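# Birkon for Desktop

*The podcast player from Pruvost that stays where you left it.*

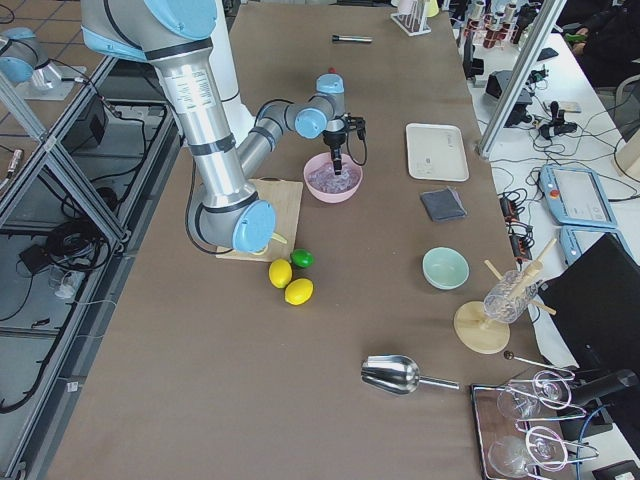
Didier Gaillard wrote to ask why anyone would want a podcast program on a computer when there's a perfectly good telephone in every pocket, and whether we'd considered making something useful, like a toaster.

Fair question, Didier. We make Birkon for people who sit at a computer all day and would like it to play them a podcast without first asking for an opinion on their mood. It runs on Windows, Mac and Linux. It keeps a list of your shows, plays them in the order you choose, and remembers your place when you quit. A surprising amount of work went into the last part.

The current version is Birkon 2. If you're still using the first one, it will go on working, and we'll go on fixing anything that breaks badly. We won't be adding to it. You may consider it retired, with a modest pension.

## What it does

You add a show by searching for its name or by pasting in its feed address. New episodes turn up in the Inbox, which is the screen you see when the program opens. From there you can play an episode, send it to the Queue or throw it out. Throwing it out doesn't unsubscribe you. It just means you weren't in the mood for two men discussing mattresses.

The Queue is a plain list. Drag things up, drag things down. Birkon doesn't rearrange it overnight and it doesn't slip in anything it thinks you'd like. When the Queue runs out, playback stops and the room goes quiet. We had several requests to change this during testing, and there's now a setting called **Keep going**, which moves on to the oldest unplayed episode in the Inbox. It's off until you turn it on.

Playback speed can be set for the whole program or show by show. The per-show setting wins. If you listen to one slow talker and one fast talker, set them once and forget them both.

**Skip silence** shortens the gaps between words. It's good on interviews and terrible on radio drama, where the gaps are often the acting. You can switch it off for individual shows from the same panel as the speed.

**Level voices** brings quiet speakers up and loud ones down. It was written for shows where the host owns a microphone and the guest owns a laptop. It does nothing for shows where both people are in a stairwell.

## The mini player

Press the mini player key and Birkon shrinks to a strip with a play button, a progress bar and the name of the episode. The strip will sit on top of your other windows or behind them, as you like. On a Mac it can also live in the menu bar. On Windows it goes in the tray, with the eleven other things you never asked to put there.

The strip remembers which monitor it was on. If that monitor has gone away, it moves to the main one. In the first version it stayed on the missing monitor and played to itself, which we heard about.

## Moving between computers

Birkon doesn't need an account. If you only use one machine, skip this part, and congratulations on your simple life.

For everyone else there's Stasia, our sync service. It passes your subscriptions, your Queue and your place in each episode from one copy of Birkon to another. It doesn't store the audio. Each computer downloads its own, straight from whoever publishes the show.

To set it up, open **Settings > Stasia** on the first computer and choose **Start a new sync**. You'll get a phrase made of ordinary words. Type the phrase into the second computer and wait for the two to agree. The phrase is the only key. We can't look it up for you, so put it somewhere sensible — a password manager is good, the back of a parking ticket is less good.

If both computers have been offline and both have been playing the same episode, Stasia keeps the position that's further along. This is right nearly all the time. The exception is when somebody fell asleep with it running, and for that there's **Go back to where I was** in the episode menu.

## Bringing your shows with you

Most podcast programs can export your subscriptions as an OPML file. Birkon reads those. Choose **File > Import subscriptions**, pick the file and have some coffee if the list is long. Anything with a dead feed gets collected under **Didn't work** at the bottom, so you can deal with it or let it rest.

Export works the same way and isn't hidden. If you decide to leave us, the menu item is right under the one you came in by.

Listening history doesn't come across in an OPML file. Your old shows will arrive marked as unplayed, all of them, back to the beginning. Select a show and choose **Mark all as played** before you look at the Inbox, or you may want to lie down.

## Downloads and disk space

Birkon keeps episodes you've queued and deletes them after you finish. You can change either habit. There's a limit on how much disk space it may use, which you set yourself in the same panel, and when it reaches the limit it stops downloading and tells you. It won't delete an unfinished episode to make room for a new one.

Files are saved as normal audio files in a normal folder with readable names. If you'd like to copy one to an old music player or burn it to a disc for the car, go ahead. Gaëtan Jacquet did the file naming and would like it known that the date comes first so that things sort properly. He has views on people who put the date last.

## Keyboard

There are over 80 shortcuts, and you can change any of them. These are the ones people use:

- **Space** — play or pause
- **Left / Right** — skip back or ahead
- **Shift + Left / Right** — previous or next chapter, if the show has chapters
- **Q** — add to the end of the Queue
- **Shift + Q** — add to the front
- **M** — mini player and back
- **S** — sleep timer
- **/** — search

The media keys on your keyboard work too, unless another program has grabbed them first. Web browsers are the usual suspect. Closing the tab with the video in it generally settles the matter.

## What it doesn't do

It doesn't play your music collection. It will open a music file if you insist, but it'll treat it as a very short podcast with no host.

It doesn't stream from subscription music services, and it can't play shows that are only available inside one of them. Those don't have a public feed. We'd like them to.

It doesn't record, edit or publish. Pruvost makes a separate program for that called Parnanstead, sold on its own page. The two get along but neither needs the other.

There's no phone version. Please see Didier, at the top, who is well supplied with alternatives.

## Price

Birkon is a one-time purchase. The license covers every computer you personally use, on any mix of systems, and includes all updates to version 2. Stasia is included for as long as we run it. If we ever stop running it, we'll say so well ahead and put the server program up for download so you can host your own.

The trial is the full program. When it runs out, Birkon still plays what's in your Queue but won't fetch new episodes. Buy a license and paste in the code, and it picks up from there with nothing lost.

Owners of the first version can upgrade at a reduced price. Use the email address you bought it with. If that address belonged to a job you no longer have, write to support with whatever receipt you can find and we'll sort it out by hand.

## Small print, in regular-size print

Birkon checks for updates when it starts and asks before installing them. It sends crash reports only if you say yes when it crashes. It doesn't count what you listen to or tell anyone about it, including the people who make the shows, who can see that a file was downloaded and no more.

The Linux version comes as a single file that should run on most current systems. We test it on a handful of popular ones. If yours is unusual, try the trial first and let us know how it went, in as few log files as you can manage.

Known problems in the present release: chapter pictures sometimes load a moment late, and the sleep timer's fade-out is skipped if **Level voices** is on, so the sound ends rather suddenly. The fix for the second one is written and due in August. Until then, turn off **Level voices** at bedtime or keep a glass of water well away from your elbow.

*Page updated Jun 6, 2019.*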